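Posted in: Workshop Notebook / Dyeing
23/08/2019
by Halima Nyamweya

Indigo vat, second attempt at the Prins recipe. Notes mainly for me and for Godfrey, who takes over the vat next week.

The May vat went flat after two dips and I never worked out why. I had it down as bad lime, but Llinos went back through my sheet and found I'd let the stock cool on the bench overnight before adding it to the vat water. So this time I made the stock and used it the same morning. Everything else is unchanged except the fiber, which is the heavier wool from Prurolham instead of the cotton.

Stock: indigo ground with warm water and a little soap until there were no gritty bits left under the pestle. This takes longer than you want it to. Then lime, then fructose, stirring between. I covered it and left it in the hot water bath. The bath holds temperature better with the lid down and a towel over it. It went from dark blue to a muddy olive while I was weighing out wool.

Wool weighed 282 g dry, all skeins together. I had planned on 600 g but part of that lot has moth damage and I'm not putting it in a vat until it's been through the freezer. Bag is labeled, bottom drawer, please leave it there.

Scoured the wool in hot water with neutral soap, no agitation, and let it cool in the pot. The rinse water was still yellow the first time through, so I did it again. Jocelyn says the Prurolham wool always carries more grease than the Cekham and she gives it a separate soak before scouring. I'll try that next time and compare.

Vat temperature was 48 C when the first skein went in. The recipe allows it hotter than that for fructose vats but I'm nervous about wool and lime at the high end. Surface had a coppery skin and a decent flower in the middle. Pushed the flower to one side with the spoon and lifted it into a jar.
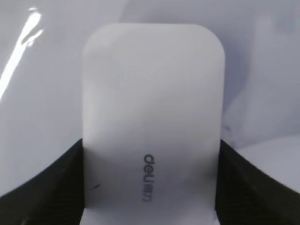

Workshop, small white item with rounded corners, logo printed sideways.

Dip record:

Skein 1. One short dip. Came up yellow-green, turned in the air quickly. Pale, a bit gray. Some streaking near the tie where I'd made the figure eight too tight.

Skein 2. Two dips with a full airing between. Good even mid blue. Looser ties.

Skein 3. Four dips. Went in straight after skein 2 without resting the vat and I think that was a mistake, the third dip hardly moved the color. Rested the vat with the lid on through lunch and the fourth dip took properly.

Skein 4. Four dips, all after the rest. Darkest of the lot. Feels slightly harsh compared with skein 2. Could be the lime, could be all the handling.

I need to stop squeezing skeins over the vat. I know perfectly well it should be done at the surface with hands under the liquid, and I still caught myself lifting skein 3 out and wringing it, with drips going back in from a height. The vat had a bluish look after that which it hadn't had before.

Réjean asked about pH. The strips we have are old and the color chart on the tub has faded, so I don't trust the reading enough to write it down. New ones need ordering. If anybody is putting in a Plirnano order, add strips and another bag of the fine lime.

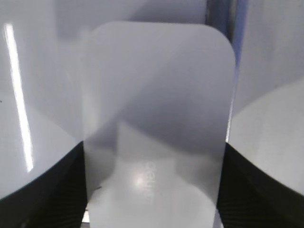
After the last dip I left everything to air on the rack until there was no green left in the middle of the skeins. Check the inside as well as the outside. The outer strands turn first and the core can stay green for a good while, especially with this thicker yarn. Then plain water rinse, a short soak with a splash of vinegar to bring the lime down, and rinse again. The vinegar soak softened skein 4 a little. It's still the roughest.

Blue in the rinse water: hardly any from skeins 1 and 2, more from 3, a lot from 4. Skein 4 will need a proper wash before it goes near anything pale. I'd rather do that once it has dried and sat for a few days.

Rub test on white cotton can wait until they're all dry. Godfrey, if you get to it before me, use the same scrap cloth for all of them and write the skein number next to each mark with pencil. Last time I used a marker and it bled into the result.

State of the vat at close: still olive under the skin, smell is fine, sediment settling. I stirred once, slowly, and put the lid on. There is more in it. I would feed it a spoon of fructose in the morning, warm it, wait, and look at the color before adding any lime. If it's gone blue all the way through, fructose first and patience. Please don't add anything to it at the end of a day and walk away.

Things to sort out:

Net or basket to keep the wool off the sediment. Skein 1 touched bottom and has a few gritty spots.

Looser ties on everything, and cotton string this time. The acrylic scraps are slippery and one came undone in the scour.

A shade card. Llinos has the old Cekham samples in a folder and they'd be worth putting next to these in daylight. My guess is skein 2 is very close to her second from the left, but the light in here was poor by the time I looked.

Gloves. The medium pair has a hole in the thumb, as I now know. Blue thumbnail until September, probably.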